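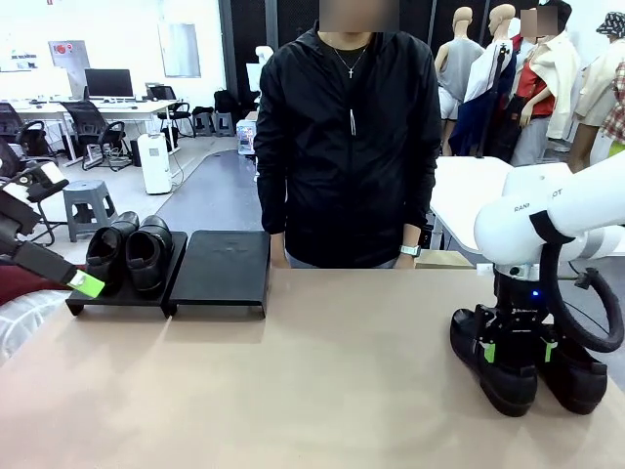
Fig. 1. Black leather shoes on a tray, with an empty tray beside them.

Leather Care for the Home Wardrobe
Handout 2: Cleaning and Conditioning

Welcome back, everybody! I know last week ran long (my fault, I do love talking about hides), so we'll pick up where we stopped, with the difference between a cleaner, a conditioner and a polish. People mix these up all the time, and the labels don't help one bit.

A cleaner lifts dirt and old wax. A conditioner puts oils back into the leather so it stays supple. A polish adds color or shine on top, and it does very little for the leather underneath, however lovely it looks. Always go in that order, and take the laces out first.

For smooth leather, work with a barely damp cloth and small circles, and please be stingy with the conditioner. A dab the size of a pea will do for most of a shoe.
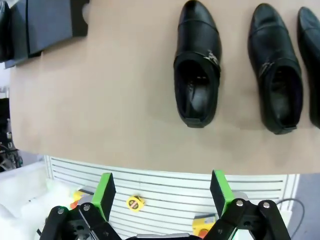 Creases across the toes are perfectly normal, so don't scrub at them. Brush along the crease, let the shoe sit overnight on a tree or some crumpled paper, and look again in the morning. Never, ever dry leather on a radiator! Kavinda Cassim's reading in your packet, on the old tannery at Firkcombe, has a sad little passage on what heat did to a whole rack of boots there.

Suede and nubuck are another story and get their own session with Aisling Ó Dubhghaill, who will bring her brushes.

Before next time
Read pages 57 to the end of the Cassim packet.
Bring one pair you don't mind practicing on, plus an old cotton T-shirt cut into 7 rags.
Write down what you already use at home, even if it's only dish soap (we've all done it).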